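Vidville Tabletop Cell – Setup and Maintenance Notes

Revision 24/06/2025

Scope

These notes cover the mechanical setup, daily checks and hand repair for the tabletop cell in the Vidville lab. Controller software is documented in the Somum repository. Recordings made in the cell are released as the Hangate set, which has its own data card. The current release holds 1,405 episodes.

Table and enclosure

The work surface is blue and fabric-covered. Keep it stretched flat; a ridge under the fabric will catch a fingertip on low approaches. Vacuum before each session. Do not use adhesive tape on it.

Dark brown curtains hang between the white posts behind the table. Leave them closed while recording. If a post has been moved, run the table calibration again before loading objects.

Objects

Objects are laid out by hand before each episode. Light items with a cord or strap go near the hand, with the cord spread on the fabric and clear of the fingers. Soft and flat items go toward the back.

The layout below has the white handheld fan at the hand, with its lanyard on the fabric to the right of the fingers' resting position. The ball, the green cube and the notebooks with the gray towel are at the back, and the front of the table stays clear.

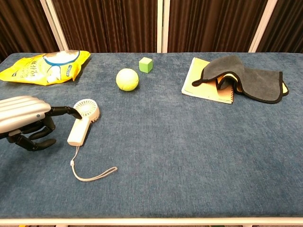 Daily checks

1. Power on with the hand raised above the table. Wait for the Somum status line to read READY.
2. Open and close all fingers twice. Listen for clicking at the joints.
3. Wipe the black fingertips with a dry cloth. No solvent.
4. Lower the hand to the reference height and confirm that no finger presses into the fabric.
5. Log the cycle count.

Service intervals

Fingertips: inspect every 1,000 cycles, replace at 2,000.
Finger joints: check for play at every fingertip inspection.
Silver back shell: remove only for cable work – the screws strip easily.

Known issues

A finger that stops short of closing usually has a slack tendon. Power down, re-tension with the Strebel key and repeat check 2. The hand was rebuilt in December and offsets saved before then are not valid; delete them from the config folder if they are still present.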